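Distik parcel returns: frequently asked questions

Last updated Saturday, October 9, 2021

Which items can be returned?
Unused goods bought from the Distik online store, including phone cases, cables, chargers and screen protectors. Clearance stock is excluded unless faulty.

How long do I have?
50 days from the delivery date shown in tracking. The lodgement scan counts as the return date, so a parcel scanned on day 50 and received later is accepted.

Do I need the original packaging?
Retail packaging is required for change-of-mind returns. It is not required for faults. Loose inserts and backing cards count as part of the item and should go in the same satchel.
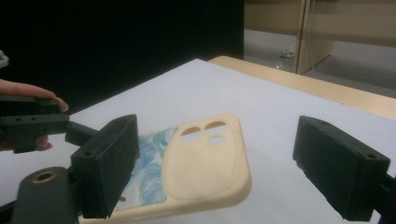 Thiele wrote to ask whether a case bought as a set can be split, with one part sent back and the other kept. It can't. Sets carry a single stock code and are refunded or exchanged whole.

Where do I send it?
Returns Centre, PO Box 334, Domcombe. The Brosthorpe counter closed in October and parcels addressed there are redirected, which adds up to 7 business days.

How do I get a label?
Enter the order number and postcode in the returns form. The label is emailed as a PDF and must be printed at full size. Scaled barcodes are rejected by the sorter. Use one label per parcel, even if two orders were delivered together.

What does form 3125 mean?
Form 3125 is the fault declaration. Complete it for cracks, discolouration, poor fit or a part missing on arrival. Returns lodged as faulty without the form are held until it is supplied.

Who pays the postage?
Distik pays for faults and for picking errors. The customer pays for change of mind, and the cost of the label is deducted from the refund.

When is the refund issued?
Within 7 business days of the receiving scan at Domcombe, to the original payment method. Gift card purchases are credited to a new gift card.

Can I change the colour instead?
Yes, if the replacement is in stock. Select Exchange on the form. Stock is not reserved until the return is scanned.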